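Chapter 4
Listening Before Writing: The Reporter and the Reluctant Source

Most students come to a reporting course because they like to write, and that is a perfectly good reason to come. But sooner or later (usually sooner than you would like) you will find yourself across a kitchen table from a person who has something important to say and every reason in the world not to say it. This chapter is about that table, and about the weeks of phone calls, letters and patient waiting that can come before you ever get to sit down at it.

Let us start with a newsroom. In the spring before our second edition was prepared, two reporters at the Clavham Courier began looking into complaints from former employees of Zepeda, a company that ran training centers in three counties. The first tip was a single unsigned letter. By the time the story ran, the pair had contacted 72 people, and 40 of them had agreed to talk in some form. Only four would let their names be printed. Those four names carried the story, and yet the other conversations, the ones readers never saw, were what gave the editors the confidence to publish it.

You may look at those figures and feel a little discouraged. Please don't! A person who says no in March may well call you back in June, and a person who never calls back may still mention your name, kindly, to somebody else. The reporters in Clavham kept a plain paper log of every call, with the date, the length of the talk and the exact terms the source had agreed to, and we will be borrowing pages from that log all through the chapter. 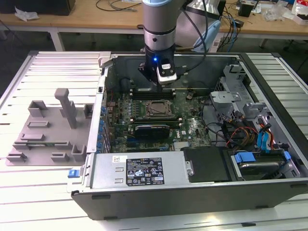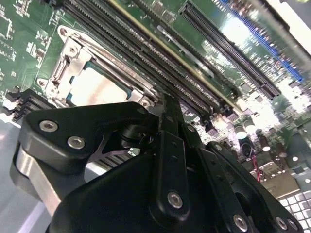 Figure 4.1. Motherboard and gripper, in two views.

Before we go any further, a few words about terms. "On the record," "on background" and "off the record" are phrases that nearly everybody has heard and that surprisingly few people use in the same way. A nurse in Bavton may think "off the record" means you will use the facts and leave out her name. You may think it means you can't use any of it. Settle the matter out loud, in ordinary words, before the first real question is asked, and then settle it again at the end of the talk, when your source has had time to think about what was said.

We will also spend a good while on documents. The finished Zepeda story ran to 2,513 words, and a fair number of them rested on old schedules, emails and one very dull expense report. Sources forget dates, as we all do, and a dated piece of paper can help a nervous person feel steadier about her own memory.

As you read, keep these questions close by:

What does my source stand to lose by talking to me, and have I asked?

Who else could confirm this account without being led toward it?

Has the person or company being accused been given a fair chance, and enough time, to answer?

Section 4.1 begins with the first phone call. Before you turn to it, read the Stasach letter reprinted in Appendix B and jot down the three things you would want to check first.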